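Daltivstead workshop - monthly walk-round, November
Filled in by Geeta Garg, copy to Győző Szilágyi

Right, same sheet as last month, and I've written far too much in the comments again. Győző, you did ask for more than ticks!

1. Floor clear and swept
OK. Dark floors hide everything, so I went round with a torch as well and found two washers and a pen lid. Please do keep using the wide broom, the narrow one just pushes the dust about.

2. Walkways
OK, apart from a stack of Isier cartons by the side door. They were about as far out as they could be without blocking it completely. I moved them myself (they were only packing paper) and the tape line is visible again. The line itself is getting scruffy near the sink and could do with redoing before Christmas.

3. Fire door and extinguishers
OK. Door opens and shuts properly, tags in date, pins in. I had to move a coat off one of the extinguishers. It isn't a coat hook, lovely as it is at exactly that height.

4. Tables and wooden tops
Mostly OK. I ran a gloved hand along all the edges and picked up one splinter, on the corner nearest the window. Sanded it down there and then. No wobble in any of the legs now that the long table has its new feet, and it's a joy to lean on, I must say. Still nothing heavier than 175 kilos on that one, please, the label is on the underside where it does no good to anyone. ACTION: new label on the front edge.

5. Metal bin
OK with a comment. The floor of it is worn pale compared with the walls, but I felt all over it (gloves on) and there's nothing sharp and only one small hole. The sloping sides are sound too. I'd like it looked at again in the spring, and I'd like people to stop dropping apple cores in it.

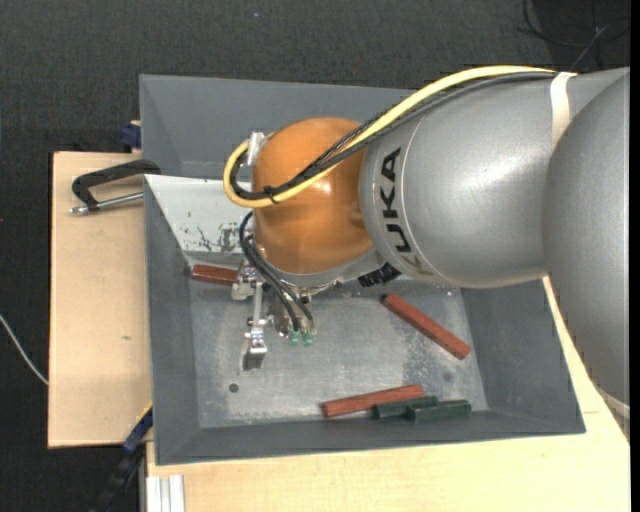
While I had the key in my pocket I did the corners as well, where the dirt likes to settle, and got a good dustpan's worth out. Győző, if you could wipe it down once a week that would save me a job. A dry cloth is fine.

6. Cables and hoses
OK. Followed every run by eye from one end to the other, looking for nicks, kinks and rubbing. I'm happy with them. The only moan I have is about cut cable ties - if the tail is left long it catches your sleeve, so snip them flush when you fit new ones. Side cutters are in the top drawer, or they were at 20 past nine.

7. Arm, switched off check
OK. Key out, padlock on, my name on the tag. Casing wiped over, nothing loose that I could find by hand. The proper service is down to Gakent and their sheet is in the folder, so I haven't gone any further than that.

8. Emergency stops
OK. Pressed every one, reset every one. The one by the door is a bit stiff but it does what it should. I've put it on the list for Gakent to look at anyway.

9. Lighting
NOT OK. The tube over the sink flickers, and it gave me a headache in the time it took to wash my hands. ACTION: replacement tube, Győző to order.

10. First aid box
NOT OK, only just. We're down to nearly nothing in the way of blue plasters and the eye wash runs out of date soon. I've ordered a box of 200 plasters, which should see us through even with Ignacio tape guns in the building.

11. Gloves and glasses
OK. Plenty of medium, hardly any small. Scratched glasses binned, fresh ones on the hooks.

12. Noise and smells
OK. Faint whiff by the sink, traced to a dishcloth. Cloth gone.

Sheet number 146, filed in the green folder. Items 4 and 9 stay open until I've seen them done, and I'll pop in one morning before ten to check.

Geeta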